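Walking/cycling help > Routes and surfaces
Is the old road from Dranditz to Pravitz all right for a nervous cyclist on a loaded bike?

Posted by Ferenc Veres

Hello all, and thank you in advance for putting up with a long post. My sister and I are planning a slow bike trip in February (yes, I know, but it's when she can get away from work) and we would like to ride from Dranditz over to Pravitz on the old road instead of taking the new one through the valley. She is 61, she came back to cycling last summer after a very long gap, and she'll have two full panniers and a bar bag. I'm no racer either. We are the kind of people who stop to look at every church and then need a sandwich.

What worries her is the surface. She came off on loose stones years ago, coming down a hill near Clerdale, and she still tenses up the moment she hears gravel under a tire. I've looked at maps until my eyes hurt, but a map only shows me a line. Our bikes have 32 mm tires, fairly smooth, with plenty of life left in them. I could fit something wider on mine but hers has mudguards that sit very close, and she won't part with the mudguards for love or money.

So, is it paved the whole way? Is it rough? Would you take a nervous person on it in winter, and in which direction? We can leave as early or as late as we like, and we can split it into two days if there's a place to sleep on the way.

Reply from Anas Sabbagh

Hello Ferenc, and please tell your sister I came back to cycling late myself and I have never regretted it for a minute!

I've ridden the old road more times than is sensible and I'd happily take a nervous rider on it, with a few things to keep in mind. It's paved from the edge of Dranditz to the first houses of Pravitz, and it's a good deal wider than people expect, so she won't feel squeezed when the odd van comes by.

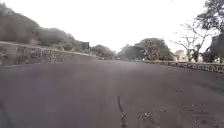

Mostly smooth asphalt, with some loose grit over to the right.

Grit is the thing I'd talk to her about before you set off, given what happened to her. It tends to gather toward the edges, and a nervous rider tends to hug the edge, so the two find each other. Ask her to ride a good arm's length farther out than feels polite. If she does end up on a gritty bit, the old advice still holds: stop pedaling hard, keep the bars straight, leave the front brake alone and just let the bike roll over it. You might practice this together in a quiet parking lot with the bags on, because a loaded bike feels so different and it's a shame to learn that on a hill.

On direction, I would go from Dranditz to Pravitz, as you planned. The climb is spread out that way and the steep part comes as a descent only at the very end, when you can get off and walk if you don't like it (I've walked it, with a headwind and a sore knee, and I enjoyed the view very much). The top is at 315 meters, so we're not talking about the Alps.

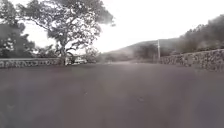
Low stone walls where the road narrows farther along.

As for sleeping, the Rácz guesthouse is just past the top, and if you ring ahead they'll leave soup out for you even in the off season. Ask for the back room. The front one is over the kitchen and somebody starts on the bread at five in the morning, which smells wonderful and sounds like furniture being moved. There's a dry shed for the bikes. I'd split the trip there without feeling the least bit ashamed. It's 19 kilometers from Dranditz to their door, and in February that's a very decent day with two churches and a sandwich in it.

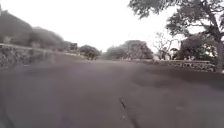

Tires next, since you mention them. Your 32s will do nicely and I wouldn't buy anything new. What I would do is let a little air out. Most people pump a touring tire up until it rings like a bell, and then every little ridge comes straight up through the saddle and they blame the road. A thin crack like the one running across the near pavement there is nothing at all on a slightly softer tire, and I'd only ask her to cross one at an angle if it ran the same way as her wheel. Drop the pressure a bit at a time, ride around the block, and stop when it feels comfortable but the rim doesn't bottom out on a curb. The rear wants a little more than the front with those panniers on.

Start after ten if the night has been cold. Frost lingers in the shade of walls long after the sunny side is clear, and you did say you can leave as late as you like.

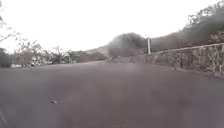

No painted lines on this part, so pick your own path around the small bit.

Do write back and say how it went. And bring two pairs of gloves each.

Reply from pedalpusher239

Did it in the fall on 28s, no problem. Bit bumpy coming into Pravitz. The water tap by the church was off so fill up before you leave.

Reply from Ferenc Veres

Thank you both, so much. I read all of it out loud to my sister over supper and she has agreed to the trip on the condition that we get the back room and that I ride behind her and don't give advice. I've rung the guesthouse and the soup is promised. Anas, do they take cards, or should we bring cash?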